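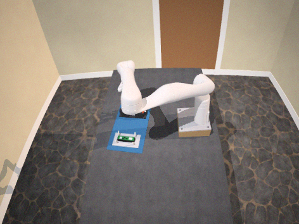 Simulation rules: how one integrator decides when a virtual cell is good enough

Jul 27, 2022

Agnese Vītola has a list taped to the side of her monitor. It has six lines on it, and every simulated robot cell that leaves her group at Endar has to satisfy all of them before anyone is allowed to run the same program on real hardware.

"People expect it to be complicated," she says. "It isn't. Most of it is writing down what you assumed."

Vītola leads the simulation group at Endar, which builds small assembly and test cells for electronics customers. Much of the work is of one type. An arm picks up a circuit board, sets it in a flat tray, and takes it away again. The group models the cell first, tries out reach and cycle time, and hands the program to the commissioning team led by Herman Osman.

The first line on the list concerns the base of the robot. The mounting height and position in the model must come from a measurement, and the name of the person who measured has to be in the project file. Vītola introduced it after a job where the model was built from a sales drawing and the real stand came from a different supplier.

"The arm was lower than we thought. Every approach height in the program was wrong by the same amount," she says. "That is easy to fix if you know it. We spent two days finding out."

The second line says that anything the arm can reach must have a collision shape, including things that look like decoration. Mats and trays are where this gets skipped. A mat is thin and people treat it as paint on the table, Vītola says, and then the gripper is set to close right at the surface. Her group now gives even the thinnest mat a real thickness.

The third and fourth lines deal with fixtures. Locating posts have to be modeled at their true height, and the path over them has to be checked with the part in the gripper as well as without it.

"With an empty gripper you clear the posts every time," Osman says. "Then you pick up a board and it hangs below the fingers. I have seen that one more than once." He would like the rule to go further and cover connectors and cables too. Vītola is not convinced. Cables are hard to simulate well, and she would sooner leave them out and say so than include a cable that behaves like a stick.

The fifth line is about lighting and background, and it applies only to cells that use a camera. The group varies the light direction, the shadows and the surroundings between runs. Floors, walls and doors get changed as well, even when they look nothing like the customer's building. A shadow from the arm falling across a part is one of the conditions that must always be included.

"If the vision only works under one light, it doesn't work," Vītola says. For the last camera project the group ran 3000 variations. The program found the board in 2553 of them. The rest were sorted by hand, and a large share had the arm's own shadow lying over one edge of the board. The team changed the place where the arm waits while the picture is taken and then repeated the whole set.

The sixth line is the one Osman cares about most. It says that a simulation result is never a safety result. The model can support a risk assessment by showing where the arm goes, but stopping distances, guard positions and speed limits are measured on the installed machine with the real load.

"A customer will see a clean run on the screen and ask why we need another week on site," he says. "The week is for the things the screen can't tell you. How long it takes to stop. Whether somebody can lean in from the side."

Endar's rule is that the first run on hardware is done at reduced speed, with one person holding the enabling switch and another watching the path. The person who wrote the program may watch but may not hold the switch. Osman says this caused some grumbling in January, when it was brought in, and that he has not changed his mind.

Neither of them claims the list is a standard. It sits underneath the published ones, which the company follows separately and which say little about how detailed a model has to be. Losex, a customer, has asked for a copy to attach to its own purchasing documents. Vītola sent it with a note that the wording should be adapted to the cell.

She is working on a seventh line, about what happens when the real cell changes after handover. At the moment the model is updated if somebody remembers to ask. Her draft says that any moved fixture makes the old simulation invalid until it has been checked again. Osman wants a deadline in it. They are meeting again next week to agree on one.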